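Living with a Box Turtle: Common Questions
Lidham Reptile Rescue - updated 2024-10-05

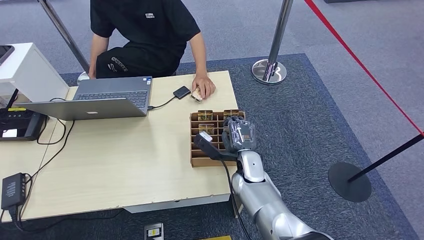

Before you adopt

How long do they live?
Often 40 years or more. Please talk about who would take the turtle if you couldn't keep it.

Can I keep one I found in the yard?
No. Put it back where you found it, or if it was crossing a road, on the side it was heading for. Many states protect wild box turtles.

Do you have hatchlings?
Almost never. Most of our turtles are adults that people gave up.

Care

Is a glass tank all right?
Not for an adult. They pace along the glass. We ask for an outdoor pen or a large indoor enclosure with deep, damp soil.

What do they eat?
Worms, snails, insects, mushrooms, greens and berries. Lettuce alone won't do.

Mine stopped eating in January. Is that normal?
It can be - many slow down in winter even indoors. Check the temperatures first, and call a reptile vet if the eyes are swollen or the nose is running.

Adoption

What does it cost?
The fee is $40. We keep 2 turtles together only if they arrived that way, and never 2 males.

Where do I send the form?
Mail it to 214 Birner Road or drop it in the box by the side door. Allow 3 weeks for a reply.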